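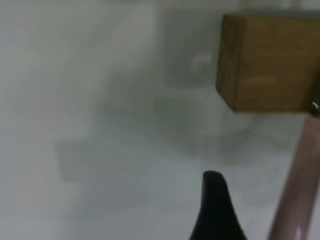 Chapter 8
Picking Things Up (and Putting Them Back Down)

So you've got an arm that moves. If you worked through the last chapter you can send it to a point, bring it home again, and stop it before it whacks the table. Good! Now we're going to ask it to hold something, and I'll warn you that my own class lost most of September to this chapter the first year I taught it.

The trouble starts with how easy grabbing feels to us. You pick up a pencil without thinking about where your fingers are or how hard they squeeze. Your gripper has to be told all of that, and it will happily close on thin air half an inch to the left of the block if that's where you sent it. My Paterson Robotics Club kids kept a log of every grasp they tried in one term, and it came to 1,591 (I still have the notebooks, coffee rings and all). Go ahead and start a log of your own today. Write down the misses too, and what you think went wrong.

We'll begin with a plain wooden block. It has flat sides, it doesn't mind being dropped, and you can see from the grain which way you've got it turned. After that come the lumpier things from around the house.
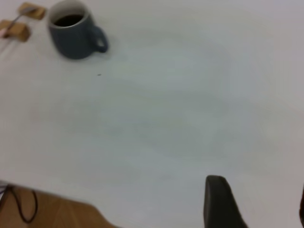
Phúc Khúc

Mugs are where people get stuck. A mug gives you choices: the rim, the body, the handle. Each one wants the gripper to come in from a different direction, and the handle can point any way it likes. Spoons are their own headache. Lying flat on a table, a spoon leaves almost no room for a fingertip to get under it, so prop it across a couple of blocks and try again. You'll be amazed how much friendlier it gets!

Team Ullska, my after-school group, spent 37 sessions on just these few objects and came out of it better programmers than the year I rushed everybody along to stacking. So take your time.

Before you start, you'll need

A working arm and gripper from Chapter 7
Two or more wooden blocks
A mug with a handle
A spoon
Your grasp log and a pencil

8.1 Where is the block, really?

Set one block on the table and open your gripper all the way. Drive the arm by hand until the block sits between the fingers, then stop and read off the joint angles. Write them down. Now move the arm away, send it back to those same angles, and look closely at the gap on each side of the block.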